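Block Gallery: Yellow and Blue on Maple
by Philomena Ní Bhriain

Four colors, three little clusters and one very handsome piece of maple. I love this one.

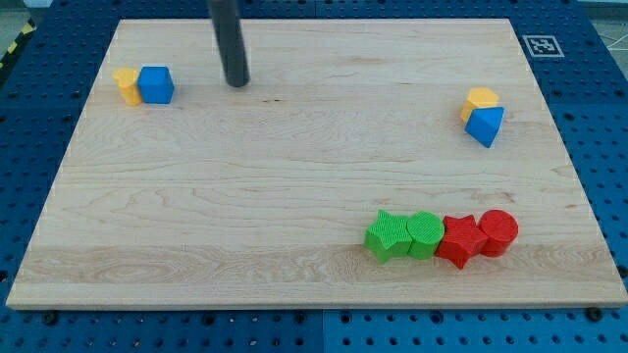 Yellow and blue, in pairs, on the big maple board.

Welcome to the newest page in the block gallery! If you came over from the Mondalness newsletter, hello, and thank you for all the notes about the last page. Click the photo for the large version, which I really recommend for the wood grain alone.

About the pairs

The pair on the left is a yellow block with a lobed outline, standing up like a stubby column, with a bright blue cube right up against it. I have a huge soft spot for the lobed ones. A cube tells you everything about itself from across the room, but a lobed block changes completely as you turn it in your hand, and the light slides into the dips and back out again. Children go for them first nearly every time, at least in our house, where they have been clouds, flowers, cookies and once a whole parking lot of very expensive cars.

Over on the right there's a yellow hexagonal prism with an angular blue block leaning on the front of it. That lean is my favorite thing on the page. When every block sits square you get a nice tidy row, and I have plenty of nice tidy rows elsewhere in the gallery, but tip a single one and suddenly the pair looks like it's having a conversation.

And the hexagon! I could look at that pale gold top all day. Hexagons are wonderful to build with once you have enough of them, because they pack together with no gaps, and you can grow a floor outward from a single block until you run out of table (or blocks, usually blocks).

About the board

Maple was Fredy Correa's idea. For years I photographed blocks on whatever was handy, mostly a gray felt mat that picked up every hair and crumb in the county, and Fredy, who has far more patience with wood than I do, finally told me to put them on something worth looking at. He was right. Blue especially looks terrific against that blond tone.

Look down at the lower left, where the growth rings curl around, and at the lighter band that runs across the lower third. There are a few darker knots too. Some people would choose a cleaner board, and for a kitchen I might as well, but for blocks I want a bit of weather in the background. The blocks are so plain and so sharply colored that a perfectly blank surface makes them look like clip art. Give them some wavy grain and they look like objects again, things with weight that you could pick up.

Care is easy, for those who asked. A barely damp cloth, then a dry one, and a thin coat of mineral oil when the surface starts to look thirsty. I do mine every December while the house is full of people who can be talked into helping. Don't use furniture polish. It leaves a slippery film and the blocks skate.

About the blue pegboard

Several of you will ask, so: yes, pegboard, and yes, blue. I like how it surrounds the wood and picks up the color of the blue blocks. Cristian Carhuamaca thinks it's too much blue. We have been arguing about it in the comments since the spring and neither of us is budging.

If you want to try the look at home, lay the pegboard flat, put your board on top and leave a good margin of pegboard around the edges. Too narrow a strip and it just looks like a mistake.

Try it yourself

You need very little for a two-color layout. Pick your two colors, pick a few shapes, and put everything else back in the box with the lid on, or you will cheat. I always do. Make one pair on one side and one on the other, then move only one block at a time and have a look before you touch the next.

Keep a good stretch of bare wood between the groups. It feels wasteful while you're doing it and then you see the picture and wish you had left even more.

For light, I like the soft sort that comes through a curtain. The tops of the blocks go pale, the sides go deep, and you get several blues out of a single cube without doing a thing. Direct sun gives you hard black shadows, which are fun with tall towers but rather fierce on small groups like these.

Shapes also matter more than I expected when I started. A cube beside a lobed column makes both of them look more like themselves. Two cubes together mostly look like the start of a wall (nothing wrong with walls, there's a whole page of them).

From the comments on the last page

Percy Ospina asked if I would ever do a page in red and green only. Yes! I've tried it twice and it came out looking like gift wrap both times, so I'm waiting until I have a better idea. Suggestions very welcome.

Elvira Benavides wrote that she has started laying out a few blocks on the breakfast table before anyone else is up, just to see what has been done to them by evening. I adore this and have stolen it. Yesterday's cube and prism had become a bakery by lunchtime, complete with a line out the door.

Someone signing as Barros wanted to know how many photos are in the whole gallery now. 471, counting the early felt mat ones, which I keep up mostly out of affection. The oldest are at the very bottom and you are allowed to laugh.

Coming up

More maple, definitely. I have a page of arches nearly ready, and a long overdue one on cylinders, which roll off at the worst possible moment and take ages to set up. Fredy has also promised me a look at a darker board, walnut he thinks, and I'm itching to see what yellow does on top of that.

If you've made a two-color layout of your own, leave a link underneath. Phone pictures are fine, messy tables are fine, and I read every one, usually at 5 in the morning with my first coffee.

Previous page: Nice Tidy Rows
Next page: Arches (soon!)
Back to all block galleries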